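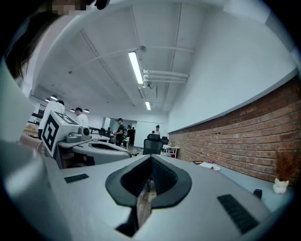 Cirilo Valdovinos wrote in to say that his ceiling tubes had looked dim for a year and he was pricing replacements when he wiped one with a damp cloth and the cloth came away brown. He asks how often a large open room needs its lights cleaned, and whether dome pendants should be done on the same schedule.

Twice a year is enough for an office-type room. Once every three months is better where sanding, sawing or cooking goes on under the same ceiling.

Fluorescent tubes

Switch off at the breaker and let the tubes cool for 20 minutes. Work from a stepladder with a flat platform, with a second person on the floor to take the tube. Rotate a quarter turn and lower it level. Holders that release by a spring at one end are also in use; push toward the spring and drop the opposite end first.

Wipe along the length with a microfiber cloth barely dampened with water and one drop of dish soap. Keep the metal end caps and pins dry. Dry the glass before refitting. Tubes with black or dark gray ends are worn out and should be replaced.

A broken tube releases mercury vapor. Open the windows, leave the room, and do not vacuum. Old tubes go to a hazardous waste drop-off, never in the trash.

White dome pendants

Dust settles on top of the dome, where it is seldom noticed from the floor. Start there with a dry brush. Support the shade with one hand while wiping – the cord should never carry the force. Glass and painted metal take soapy water. On plastic use an antistatic cloth, as dry rubbing only attracts more dust.

Beams, conduit and pipes

Do these before the lights. A Grumlow extension pole with a bendable duster head reaches most ceilings; bend the head to follow the top of the beam. Go lightly on conduit and brackets. If a bracket moves when touched, stop and have it refastened. Leave pipe joints alone.

Floor

Last job. Wood-toned floors show fallen dust in long raking light, so sweep toward the windows, then use a well-wrung mop.

Time taken

In a shop of 220 square meters the full round took two people 5 hours, ladder moves included. Light meter readings at bench height went from 220 to 241 lux after cleaning, with the same tubes put back.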